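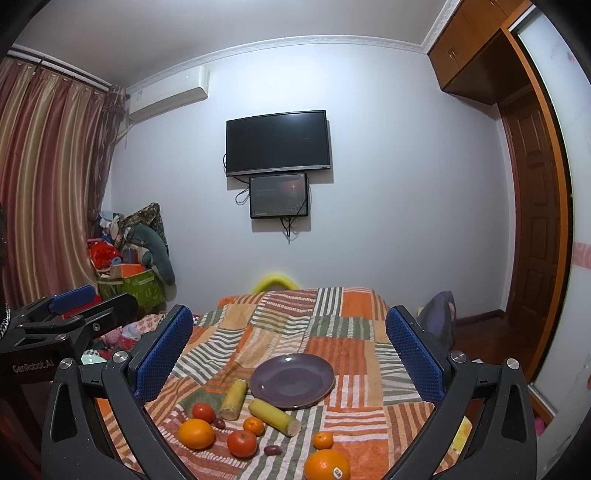

Chores working group – minutes, October

Started 9.40. Quorum ok. Last minutes accepted, no changes.

1. Sorting and putting away
Discussed fruit and corn onto plate, bedroom setting. Soft patchwork blanket underneath – harder than a bench, things roll and sink. Oranges and tomatoes fine in Weltden's view. Little dates still the worry, small and dark. Corn cobs awkward, depends which way they lie. Gutmont want the same job on a kitchen counter for comparision. Agreed.

2. Laundry folding
Ullmont report 62 per cent on tea towels, fitted sheets not attempted. Meeting felt a teenager is still quicker. Noted.

3. Shop floor
Berrada trial, shelf restocking, 400 items over 6 nights. Cans good, bagged produce poor – bruising on the tomatoes. Store manager won't have it running in opening hours yet. Fair enough.

4. Are we ready to say yes to home trials?
Long discussion. Split. Plates and firm fruit yes, anything squashy or under a blanket no. Defered to next meeting.

5. Budget
$600 left for groceries. Reuse the corn where possible.

Actions
– Gutmont: counter setup
– Berrada: bruising figures, by item
– Weltden: write up date handling, one page max
– Ullmont: try pillowcases

Closed 11.15. Next one same room, bring own mug.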